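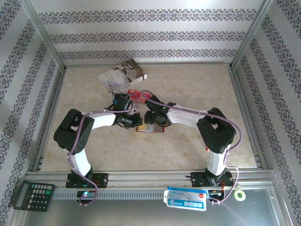 Slide 1. Booklet, small red box and red-bordered card on the marble-pattern panel.

Flat goods and wallet inserts – speaker notes
Chanida Phuthong, Prevwood, Fri 24 September

Open with scope. Talk covers small flat items: cards, booklets, framed pieces, and the wallets that hold cards. Coins and keys are out. Kamlesh Pandey takes those in October.

Define terms before moving on. "Insert" is the plastic part with the pockets. "Cover" is the leather or cloth around it. People mix these up, and the questions at the end go badly when they do.

Background surface. A mottled floor hides scuffs and also hides pale paper. A strongly patterned wall competes with small print at low angles. Keep printed items away from the wall and judge color against the plain part of the floor.

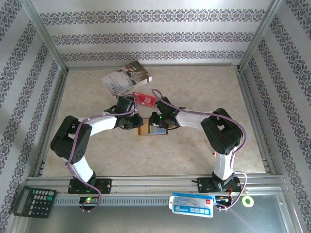 Next, spacing. Prevwood practice is 20 mm between neighboring items. Overlap is allowed for booklets only, and the lower edge goes under. Gaurav Negi may object from the floor; his team at Arkow uses a wider gap for anything with a frame. Both work. Say so and continue.

Framed pieces. A frame lifts the face off the surface, so the edge can be gripped without touching the print. Lay them face up. Glossy faces pick up glare from overhead light – turn the piece, leave the lamp alone.
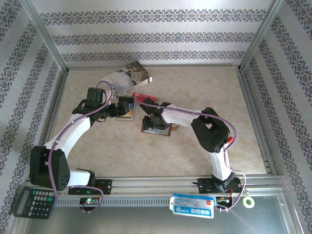
Slide 3. Two small framed pieces: one with a gold-colored edge, one reddish-brown.

Pause for questions on frames. Allow 3 minutes.

Wallets. Open fully before touching the insert. Check the stitching along the outer edge, then the corners. Next the pockets, one flap at a time, starting from the side nearest the fold.
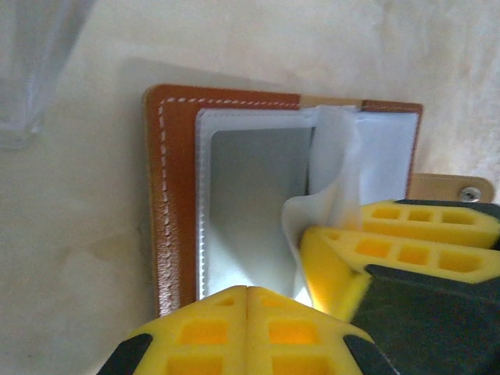 Thin plastic bends easily and keeps a crease if folded hard. Lift from the free edge and let the flap curve. Do not flatten it with a fingernail. For stuck pockets, slide a blank card in first, then separate.

Wear log: record cover and insert on separate lines. Form 1143 has one box for both; ignore it and write in the margin until Imrie sends the new version.

Handout is 6 pages. Spare copies with Yurii Shevchuk at the side door.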